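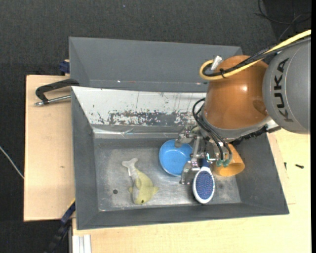
The semi-finals and finals of the Borkowska Cup were played at Covilwood today, Sunday, bringing the club's indoor tournament for November 2025 to its close. Play began on time on both courts. The new side netting between Courts 1 and 2 was in use for the first time, and the players reported no trouble in seeing the ball against it. The cord along its top edge is a strong yellow, much like the thick cable looped over the orange housing of the KUKA arm, and it shows up well from the far baseline. The lower edge still lifts in two places and will need weighting before the league matches resume.

The first women's semi-final was between Grażyna Jabłońska, the top seed, and Hema Chacko, who had come through qualifying. Jabłońska had lost only one set in the competition and was expected to reach the final. She took the first set 6–3, serving well to the backhand and coming to the net whenever the return was short. Chacko changed her position at the start of the second set and stood well inside the baseline to receive. This gave her much less time, but it also took away Jabłońska's approach to the net, and the set went to Chacko by 6–4. The deciding set reached 5–5 before Chacko broke serve with a lob that landed on the line. She then held her own serve to win 3–6, 6–4, 7–5.

It was a fine match and it deserves a fuller account than can be given here. Miss Chacko entered her first event with us in September, when she lost in the opening round to a player she has now beaten twice. Her coach asked that she should not be interviewed for the newsletter until after the final, and this request was respected.

The other women's semi-final was shorter. Jolanta Makowska won it 6–2, 6–1 in 53 minutes against an opponent who was troubled by a sore shoulder from the first game. The physiotherapist was called once, at the change of ends in the second set. The match was completed, and the thanks of the club have been passed to the losing player for seeing it through.

The men's draw had been thinned by two withdrawals on Friday evening. Both were received in writing before the deadline, so that the reserves could be called in the proper order. One of these reserves, Nikola Gajewski, went on to win three matches and found himself in the final against Euan Semple, who has held the cup for two years. Entries across the men's event stood at 48 when the list closed, and no reserve has gone so far in it since the draw was enlarged.

Semple's semi-final was played on Court 2 and went as expected, 6–4, 6–2. Gajewski's, on Court 1, did not. He was a set and a break down, and had asked for a fresh racket, when his opponent served two double faults in the same game. From that point he won nine of the next eleven games. The final score was 2–6, 6–4, 6–2. There was a disagreement over a ball called out at 4–4 in the second set. The umpire let the call stand and was right to do so. I have asked for a short written note of the incident from the line judge, to be kept with the score sheets.

Lunch was taken between half past twelve and two. Attendance for the afternoon was 93, which is the most the gallery is permitted to hold, and a few late arrivals had to be directed to the bar, where play could be followed through the window. The visitors from Gistum had reserved their seats in advance and were in place by a quarter to two. They were good company and very fair in their applause.

The women's final was the better of the two finals. Makowska was the fresher player and had the heavier serve, and she went 4–1 up before Chacko had settled. The next three games were long. In one of them there were seven deuces, with Chacko running down ball after ball from well behind the baseline, and it was felt in the gallery that the match would turn if she took it. She did take it, and she levelled at 4–4, but the effort had cost her a good deal. Makowska won the set 7–5 and the second 6–3. She played the important points with great calm throughout and is a worthy winner. Her speech thanked the groundstaff first, a courtesy that was noticed.

The men's final began at twenty to four. Gajewski held his own for one set, which he lost on a tie-break, and had two set points in it that he will no doubt think about on the journey home. Semple saved the first with a serve down the middle and the second with a drop shot that few players would have tried at such a moment. After that his experience told, and he won the second set 6–2. Semple therefore keeps the cup for a third year. Under the rules of the competition he is entitled to a replica, and the engraver will be written to tomorrow.

Some points for attention. The tournament balls supplied by Drulletti were satisfactory on the first two days but had begun to fluff badly by this morning, and 40 were set aside for coaching. The supplier will be asked whether the winter type is available for next season. The scoreboard on Court 2 stuck twice and had to be turned by hand. The heating was switched on too late for the players warming up at nine, and the timer is to be moved forward by an hour on match days. A pair of white shoes, size seven, was left in the women's changing room and is at the office.

Prizes were given at half past five by the club president. The courts were swept and the building locked by seven. League practice resumes on Tuesday evening, with Miss Jabłońska and Miss Makowska both named for the first team – they will play together as the second pair.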